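Chapter 6
Sequence Diagrams: Who Talks to Whom, and When

Learning goals
After this chapter you will be able to read a sequence diagram, draw one from a written use case, and spot the places where two objects are waiting on each other.

Class diagrams show what a system is made of. By now you have drawn plenty of them, and the Lirell library system from Chapter 5 should be pinned up somewhere near your desk (keep it there, we need it again in 6.4!). But a class diagram is silent about time. It will tell you that a Loan knows its Member and its Copy. Which of them speaks first when a book comes back late? For that we need a new kind of drawing, and it happens to be my favorite in the whole of UML.

A sequence diagram reads from top to bottom, like a page. Across the top stand the participants, each in its own box, and from every box a dashed line runs down the page. We call that line a lifeline. Messages are arrows drawn from one lifeline to another: a solid line with a filled head for a call where the sender waits, an open head for one where it carries on with its own work. Replies go back as dashed arrows. With those few marks you can describe a surprising amount of behavior.

Where two participants work side by side, we wrap their messages in a box labeled "par", short for parallel. The order inside each half is fixed, while the halves may mix freely.

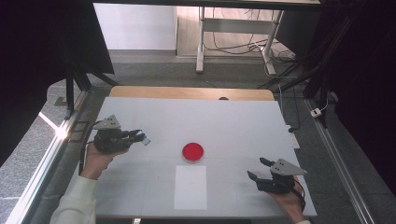

Figure 6.1 Two hand-held grippers, one on each side of a red dish.

Let's start small. A member at the Somside branch returns copy 474. The Desk object sends returnCopy(474) to the Catalog, the Catalog finds the open Loan and sends it close(), and the Loan works out whether a fine is due. That makes three lifelines and a handful of arrows, and already there is a good question hiding in it: should the Loan compute the fine itself, or ask a FinePolicy object to do it? Draw it both ways. Archana Maurya, who taught the first version of this course, had her students act the diagram out with index cards, and I still recommend it.

A word on size. The Flalstead case study at the end of the chapter started life as a single diagram with nearly 200 messages, and reading it was miserable. We will split it into pieces with the "ref" box, which lets one diagram point to another.

Before you go on, try this warm-up: write down, in plain sentences, every message needed to reserve a book that is out on loan. Keep your list. You will turn it into a diagram in Section 6.2.

6.1 Lifelines and Activation Bars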